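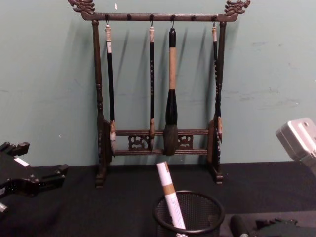

How should a brush be hung after practice?

Hang the brush from its loop with the tip pointing down, after it has been rinsed, pressed in a clean cloth, and shaped to a point with the fingers. Brushes stored upright in a jar while damp allow water to run back into the collar, where it softens the glue that holds the hair.

General questions

Who may use the brushes and racks?

The calligraphy room at the Kelmendi Center for Paper Arts is open to enrolled students and to members holding a current studio card. Brushes belonging to the Center may be used only in the room. Members may bring their own brushes and may hang them on a rack during their session.

May I leave my own brush on a rack overnight?

Personal brushes may be left for one night if they are tagged with the member's card number. Tags are kept in the drawer under the paper shelf. Untagged brushes are moved to the lost property box at the front desk and held for 30 days.

Is there a fee for using the Center's brushes?

Use of brushes, ink stones, and felt mats is included in the course fee and in the studio card. Paper is charged separately by the sheet or by the pad. A current price list is posted at the front desk.

Care of brushes

What is the correct way to rinse a brush?

Hold the brush under a gentle stream of cool or lukewarm water with the hair pointing down. Work the ink out with the fingertips, moving from the collar toward the tip. Continue until the water runs nearly clear. Large brushes hold a great deal of ink near the base of the hair and need longer than slender ones.

Hot water, dish soap, and hair products are not to be used on any brush belonging to the Center.

The hair is still gray after rinsing. Is the brush clean?

A light-colored brush will keep some staining from black ink for the rest of its life. The stain does no harm. If ink still comes off on a white cloth when the base of the hair is pressed, the brush should be rinsed again.

How long does a brush need to dry?

Small brushes are normally dry by the following morning. Brushes with a large head should hang for two nights before they are rolled in a mat or put away in a box. Brushes should not be dried with a heater, a hair dryer, or direct sunlight.

May I put the plastic cap back on a new brush?

The clear cap supplied with a new brush protects the hair during shipping and should be discarded once the brush has been wetted. Forcing it back on bends the outer hairs, and a capped brush stays damp long enough for mold to form.

The loop on my brush has come off. Can it be repaired?

In most cases the cord can be replaced at the front desk while you wait. Please bring the brush dry. If the end piece of the handle has also come loose, the brush will need to be left with us for three days while the adhesive sets.

Care of racks

How are wooden racks cleaned?

Turned and carved parts are dusted with a soft, dry paintbrush, which reaches into the grooves and openings better than a cloth does. Flat surfaces may be wiped with a barely damp cloth and dried at once. Furniture polish is not recommended, as the residue can transfer to handles and hair.

How should brushes be arranged on the pegs?

Hang brushes so that the heads do not touch one another. A brush with a wide head may need an open peg beside it. Heavier brushes should be balanced across the top bar, particularly on a light rack. Please check that the tip hangs free above the table surface.

How should a rack be moved?

Remove all brushes first. Lift the rack with one hand on each post. A rack must not be lifted by its top bar or by any carved ornament, since these parts are often joined with small pegs and may pull free.

What should I do if a hook or peg breaks?

Keep the broken piece and bring it to the front desk with the rack. Members are not charged for ordinary wear. Please do not use household glue to make the repair yourself.

Purchasing

Does the Center sell brushes and racks?

The Center shop carries the Rikeo line of student brushes and the Ullora tabletop rack, which is shipped flat and assembled without tools. Beginners are advised to purchase one medium brush and one small brush before considering a large one.

Can I return a brush?

Brushes may be returned within 30 days if the hair has not been wetted. New brushes are stiffened with a light starch, and once this has been washed out the brush cannot be resold.

Where can I ask a question that does not appear on this page?

Please visit the front desk, which opens at 9 a.m., or telephone the Center and ask for extension 171. Requests concerning group visits in September should be made through the education office.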